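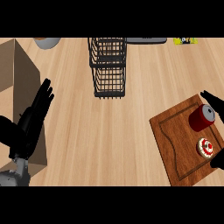

Figure 1. Tabletop clearing in the Zosgate simulator, with both hands in play. The can and the pastry share the cutting board; the wire basket and the cardboard box are further back and to the left.

4.2 Clearing the table: where we got to

I'll start with the chore I thought would be easy. Clearing a table after somebody has been snacking at it is a job most of us could do half asleep, and when we drew up the list of chores for this paper I put it down as a warm-up. It ended up taking most of April and it's the section I rewrote most often.

The rules are simple enough. The two arms get one typed instruction, such as "put the can in the basket", and have to carry it out without touching anything they weren't asked to touch. Every run in this section was done in Zosgate, our rendered kitchen. We ran 995 episodes in all, and I held back 140 of them with object layouts the controller had never met in training. Those 140 are the ones I care about, and when I say "held-out" below that's what I mean.

We compared two controllers. Tarer is the older one, which plans a grasp from the object's outline and then sticks to its plan come what may. Lamptey is ours, and it looks again every few moments and changes its mind if it has to (sometimes a bit too keenly, as I'll get to).

Let's take the can first. A can standing up by itself on a bare table is a solved problem as far as I'm concerned, and both controllers manage it so reliably that I've left those runs out of the discussion. Tip the can at an angle on a chopping board, as in Figure 1, and things get much more interesting! Tarer likes to come in from above with its fingers too close together, clip the rim and send the thing rolling. Lamptey opens wider and comes in from the side, which suits the can nicely but brings the lower finger down very near whatever happens to be next to it. In Figure 1 that's a pastry, and the pastry sits right between the fingertips.

I've grown rather fond of the pastry. It's soft, it's round, and it gives the hand almost nothing to get hold of, so it shows up bad habits that a can will hide. We scored a pastry run as failed if the thing was squashed past a set limit or pushed off the board, and I'd say most of our failures on the held-out layouts were of that sort. The can got picked up fine and the pastry paid for it. A person tidying up would just move the pastry out of the way first. Neither controller ever did so unprompted, though Lamptey would do it when the instruction was split into 2 steps.

Then there's the board itself. It has a groove running round inside its edge, wavy down one side, and I hadn't given it a thought until I noticed Tarer treating the groove as the edge of the board. It would put things down short, or try to grasp the board by a lip that didn't exist. Retraining on plain boards made no difference. Retraining with 5 different groove shapes helped a good deal, and I'd recommend it to anyone building a similar set.

The basket gave us the opposite trouble. Thin wire in an open grid is mostly holes, and from above the depth estimate kept falling through to the wood underneath. Lamptey would hover over the basket, lower the can, decide the basket wasn't there, and lift it again — over and over, like me at the fridge. We got round this by making it commit once the can was below the top wires. I don't love that fix. It's a rule of thumb bolted on to a learned controller, but it works and I've kept it in.

The other hand deserves a word too. For single-object instructions it has nothing to do, and we let it wait, open, near the box. I had hoped it would learn to steady the board while its partner worked, the way you or I would. It never did. The Mastton bench, which we use for the shop-floor chores in Section 5, rewards bracing outright, and on that one the second hand does become useful, so I suspect our scoring here is to blame and the arms are perfectly capable of it.

So can a machine clear the table yet? If you only want the hard things put away and you aren't precious about the cakes, I'd say nearly. I wouldn't let Lamptey loose on a real tea table, and we haven't tested it on one. The gap between rendered wire and real wire worries me most, and I come back to it in Section 6.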